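Greifer beschaffen: Budget und Reihenfolge

Zuerst die Teileliste festlegen, dann den Greifer. Für die Zelle in Jataddale umfasste die Liste 38 Teile, davon 27 mit starrer Außenkontur. Nur diese gehören in die erste Ausschreibung.

1. Größte und kleinste Greifweite aus der Teileliste übernehmen. Zuschlag auf den Hub getrennt ausweisen.
2. Angebote in gleicher Gliederung anfordern: Greifer, Finger, Flansch, Kabel, Inbetriebnahme. Tikkanen und Listdale liefern die Positionen auf Anfrage einzeln.
3. Finger als Verschleißteil führen – also laufende Kosten, keine Investition. Im Projekt Vumadura waren 22 Prozent der Angebotssumme dafür zu niedrig angesetzt.
4. Abnahme mit eigenen Gegenständen vereinbaren, 50 Griffe je Teil. Fehlgriffe protokollieren.

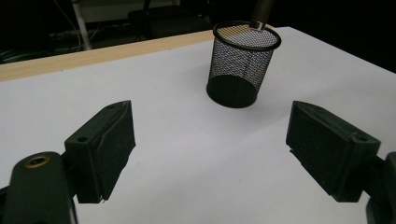
Henrike Altvater, Beschaffung Automatisierung
25. Nov. 2018

Für den Test genügt ein heller, glatter Tisch mit einem Stiftehalter aus Drahtgeflecht. Vor dem Anfahren den Abstand der Fingerspitzen zur Tischfläche prüfen und notieren. Stehen Gegenstände über den Rand hinaus, ist die Anfahrhöhe entsprechend zu wählen. Reservefinger mit der Erstbestellung ordern, Lieferzeit schriftlich bestätigen lassen.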